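Parkden manipulation group
Minutes of the project meeting held on 27/05/2019

Present: project lead, simulation lead, policy training, real arm operator, data and evaluation, one visitor from Hellwig
Apologies: the student on the grasp labelling task

1. Minutes of the last meeting

Agreed with one change. Under item 4 the word "success" should read "contact". The grasp check passes as soon as both fingers touch the handle, and the old wording made it sound as though the lift had been checked as well.

2. Matters arising

The licence for the Jiseletti renderer has been renewed. The training machine has been moved to the cooler room and has not shut itself down during a run since the move.

The shared drive is nearly full again. Data and evaluation asked everyone to delete old checkpoints. It was pointed out that this was also asked in March. Data and evaluation will now remove anything without a note in the folder.

3. Results from the background test

The question for this round was whether a policy trained on simulated wrist views would hold up better on the real arm if the surface behind the utensil changed between episodes. Two policies were trained. The first saw one plain surface throughout. The second saw a new stone, wood or cloth texture each time the simulator was reset. Both had 700 simulated episodes, the same object models and the same starting poses for the arm.

Each policy was then given 70 trials on the real bench. The varied policy did better on patterned worktops. On the plain bench there was no difference that the group was willing to call a result. The real arm operator said that the plain policy tended to stop short of the handle when there was a strong line in the worktop near it, and would then close on nothing. The varied policy did this far less often.

Simulation lead went through the stored wrist views for the ladle task. In these the gripper comes in from the bottom edge and holds the utensil near its neck, so that the bowl takes up much of the view. The marble textures were thought to be the most useful of the set, with pale veins that pass close to the rim and could be taken for an edge.
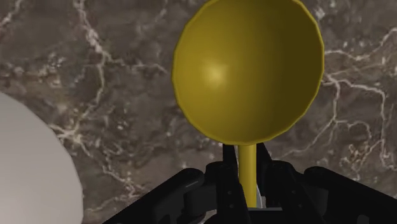 There was a longer discussion on whether the gain comes from the textures themselves or from the lighting, which is also redrawn at each reset. Policy training had assumed the lighting was fixed for both policies. Simulation lead checked the settings during the meeting and confirmed that it was fixed for the plain policy and redrawn for the varied one. The two changes are therefore mixed together in the result as it stands. It was agreed that the comparison cannot go into the paper until this has been separated.

The visitor asked why the plain policy had not been given varied lighting in the first place. Policy training said that the settings file had been copied from the earlier drawer task, where the lighting was never touched.

ACTION: policy training to run a third policy with varied surfaces and fixed lighting.
ACTION: simulation lead to put the lighting setting in the log for every run, with the seed.

4. Object models

The ladle bowl has a low polygon count and its outline is slightly faceted as a result. Data and evaluation asked if this matters. Policy training thought it unlikely, as the grasp is at the neck and the view is scaled down before it reaches the network. Simulation lead would still like a smoother model for the figures in the paper and perhaps for training.

It was noted that changing the model now would mean repeating the first two policies. The group decided to keep the present model until the end of this round. A smoother one may be prepared in the meantime but must not be put in the shared object folder, where the training script would pick it up.

Gloss was also raised. Under a strong light a yellow utensil in simulation goes from a pale highlight to a dark brown shade within the one bowl. The real ladle is duller. The real arm operator offered to take pictures of it under the bench lights so that the material can be matched more closely.

ACTION: real arm operator to send pictures of the real ladle to simulation lead.
ACTION: simulation lead to prepare a smoother bowl, kept in a private folder.

5. Real arm

The left finger pad was replaced after trial 5 of the plain policy and those first trials were repeated with the new pad. The repeated trials are the ones counted. This must be stated in the write-up.

The wrist camera mount was found to have turned slightly when the arm was serviced. It has been tightened and the calibration done again. The real arm operator is confident that all the counted trials came before the service, but the dates in the log are incomplete. Data and evaluation will check them against the time stamps on the video files.

The operator asked that nobody else change the gripper closing speed. It was found at the wrong value twice. The value will be written on a card beside the controller, and the start script will refuse to run if it differs.

ACTION: data and evaluation to check the trial dates against the video.
ACTION: real arm operator to add the speed check to the start script.

6. Otik data loader

The new version of Otik reads episodes faster but drops the last step of each one. For the grasp tasks that step holds the closed position of the fingers, so the loss is not a small one. Policy training has gone back to the old version. None of the results under item 3 used the new one.

A report has been sent to the maintainers with a short script that shows the fault. The group will stay on the old version until there is a reply.

7. Write-up

The outline was accepted with the following changes. The section on related work is to be cut by half. The trial table is to show plain and patterned worktops separately, with the number of failed approaches and the number of failed lifts in different columns. The claim in the abstract about "any kitchen surface" is to be removed. Only five real worktops were used and all of them were indoors under the same lights.

The visitor offered to read a draft and to lend a glass worktop if one would be of use. The group thanked the visitor but thought glass should be left for later work, as the simulator does not handle reflections well enough at present.

ACTION: project lead to circulate the revised outline.

8. Any other business

The bench booking sheet has moved to the shared calendar. The paper copy by the door is no longer in use and entries on it will not be honoured.

The spare gripper is to go back to the supplier for a bent pin. Project lead to sign the form.

9. Next meeting

To be held once the third policy has finished its real trials. Policy training will propose a date by email.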